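Vilteck oval side table, white, kidney-shaped top
Reviewed after one spring of daily use in a shared workroom

Product type: occasional table
Price paid: 58, delivered
Assembly: one person, two tools
Verdict: recommended for light duty, with reservations on the rim and the underside

The Vilteck is a small white table with an asymmetric oval top. It is sold for living rooms, under a product photograph involving a lamp and a magazine. I bought it in May for a different purpose: a surface at standing reach in a workroom that already has a dark wooden cabinet down one side and too many chairs. It replaced a Sividura folding table which was larger, squarer and perpetually in the way.

Shape

The inward curve on one long side is the reason to buy this table. On a rectangular top the back corners are dead storage. With the Vilteck, everything on the surface is within easy reach of a person standing at the curve, and there are no corners at hip height. The cost is usable area. A sheet of A3 paper will lie flat only in one orientation, and a laptop plus a notebook fills the top.

Rim

The edge is slightly raised all the way round. I tested this with the usual offenders: pens, bottle caps and a marble. At walking-pace knocks the rim stopped the caps every time and the pens most of the time. The marble went over. Small round objects should be kept towards the middle. The rim also makes wiping down slower, as crumbs collect against it and have to be lifted out with a cloth.

Bottles are the other matter. A full bottle is stable on the flat part of the top, but one set down carelessly with its base on the rim will tip. Place it well inside the edge and the problem disappears.
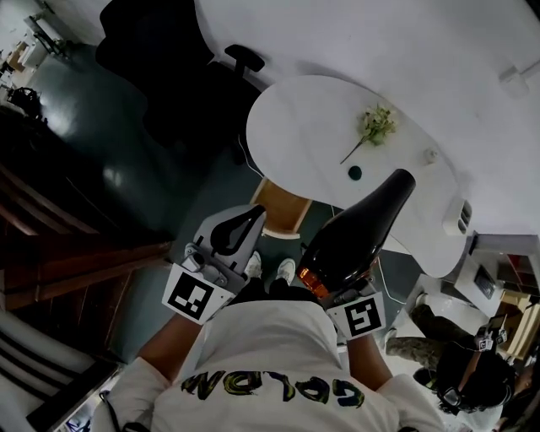

The Vilteck in use, with flowers on top and a dark glass bottle held in front of it.

Surface finish

White, with a low sheen. It shows dust less than I expected and coffee more. I left a ring of black tea on it overnight and removed it the next morning with warm water and washing-up liquid. Turmeric left a faint yellow patch which faded over the following fortnight without disappearing. Flower stems and leaves leave green smears if they are crushed against the top, and these come off with the same treatment provided they are dealt with the same day.

I do not recommend abrasive cream cleaners. One pass on a test spot near the rim dulled the sheen, and the dull spot is still visible in raking light.

Stability

Adequate. With both palms pressing on the long convex edge the table can be made to lift, although it takes a deliberate effort. Leaning on it with one elbow is safe. Sitting on it is not something the instruction sheet allows, and I did not try it. Sideways stiffness was good after assembly, a little worse after 5 weeks, and good again once the bolts had been retightened. That should have been in the instructions.

On a smooth floor the feet slide when the table is pushed at the top. Felt pads made this worse. Thin rubber discs cured it.

Cables

There is no cable management of any kind. Anything with a lead has to have it dropped over the edge or clipped underneath, where it hangs in view. I used adhesive clips by Wurkano, two of which fell off within the month. The underside is slightly rough and should be wiped with spirit before anything is stuck to it. A single drilled hole with a grommet would have solved this at the factory.

Seating

A low stool goes beneath the top when not required, and this keeps the footprint tidy. An office chair is a poor match. The armrests on ours meet the edge of the table before the seat is far enough in, so the sitter ends up perched forward. For work done standing, the chair is best rolled back out of the way.
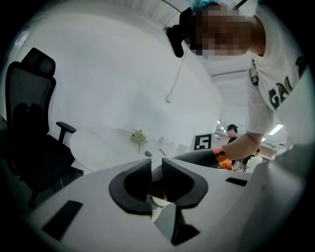
Mesh-backed office chair at left, and an arm reaching in on the working side.

Alternatives

The Tlapale (item 3766 in the catalogue I ordered from) is a true oval with a flat edge and a wider base. It is the steadier of the two and much easier to wipe, and a bottle can stand anywhere on it. It also takes up more floor and has no inward curve, so the far side is a stretch. For a hallway or a bedside I would choose the Tlapale. For handling small items on your feet, the Vilteck.

The Sividura folding table remains the better choice if it has to be put away at night. The Vilteck does not fold and its legs are awkward to remove.

For: reach, rim, no corners, easy to move alone
Against: no cable provision, bolts work loose, turmeric

Spare bolts are sold separately, in bags of far more than anyone will need.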